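How to Fold Athletic Shorts So They Stay Folded

Updated Aug 4, 2026

Most shorts-folding advice comes from people who fold one pair, on a bed, in good light, and then stop filming. I have tried a fair amount of it on a drawer that gets opened every morning by someone in a hurry. Very little of it survived. What follows is the part that did.

What you need

A flat surface wider than the shorts are long. A table or the top of a dryer will do. A bed is worse than people admit, as the mattress gives way every time you press.

You do not need a folding board. I bought the Onero board and used it for a month. It makes a tidy rectangle out of a T-shirt and a lumpy one out of anything with elastic in it. You also don't need the Drirkia drawer dividers unless your drawer is very wide, and even then a shoebox lid works.

Before you fold

Check that the shorts are dry, and check the waistband in particular. Elastic holds water after the legs feel finished. Put your thumb inside the band and pinch. If it feels cool, hang them up for another hour.

Turn them right side out if they need it. Reach in through the waistband, take hold of both hems, and pull them back through. Then hold the shorts up by the waistband and give them two hard shakes. I used to think the shaking was for show. It isn't quite - a thick, fleecy pair comes out of the basket in a wad, and shaking gets most of the twist out before you lay it down.

If you pick a pair up by whatever bit is nearest, the rest drops into a bundle and you can't tell one leg from the other. Find the waistband first. It's the gathered part, and on most athletic shorts it's the only part you can identify by feel.

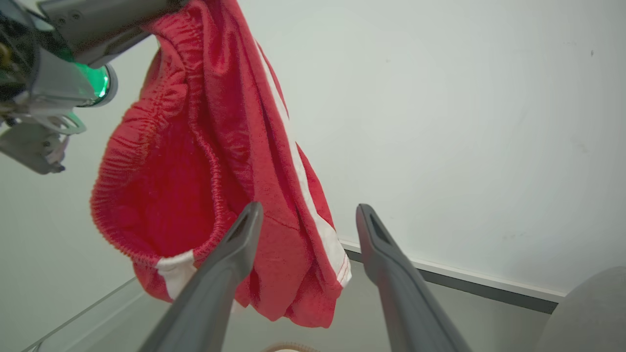

The other thing worth finding is the side stripe, if there is one. A stripe is a better guide than a seam. When the shorts are lying flat and straight, each stripe should run down its own outer edge. If one has wandered toward the middle, the leg is twisted and no amount of smoothing will fix it. Pick them up and start over.

The fold

1. Lay the shorts face up with the waistband away from you. Pull the two hems gently toward you until the legs lie flat.

2. Fold one leg over the other, so the stripes end up on top of each other. The crotch will stick out in a small triangle. Tuck that in to make a straight edge.

3. Press down on the waistband with your palm and slide your hand toward the hems. Once is enough.

4. Bring the hems up toward the waistband, stopping an inch short. Most guides tell you to match the edges exactly. I'd skip that, because the band is already the thickest part and adding the hems to it gives you a hump.

5. Fold in half again, or in thirds for a long pair.

6. Stand the bundle on its folded edge. If it falls open, the last fold was too loose.

What about rolling?

Rolling is fine for a suitcase. For a drawer I'm not convinced. The claim I keep running into is that rolled shorts take up half the room, and I could not get anywhere near that. My drawer held 7 pairs rolled and the same 7 pairs folded, with a little more air around the rolls. They also come undone when you take out the one next to them.

The waistband tuck, where you stuff the whole roll into its own waistband, does hold. It also keeps the elastic stretched for as long as it sits there. I wouldn't leave a pair like that from November until spring.

Wrinkles and static

Polyester shorts hardly wrinkle, so leave the iron alone. For cotton or terry, fold them soon after drying and most of the creases never form. The Stellow wrinkle spray left mine damp and smelling of pears, with the creases still there.

If the legs cling together, peel them apart before you lay them down. Dryer sheets help with that, but they leave a coating on fabric meant to soak up sweat - I stopped using them on gym clothes.

Drawstrings

Tie them in a loose bow before washing, and leave the bow in when you fold. Tuck the ends inside the waistband at step 2.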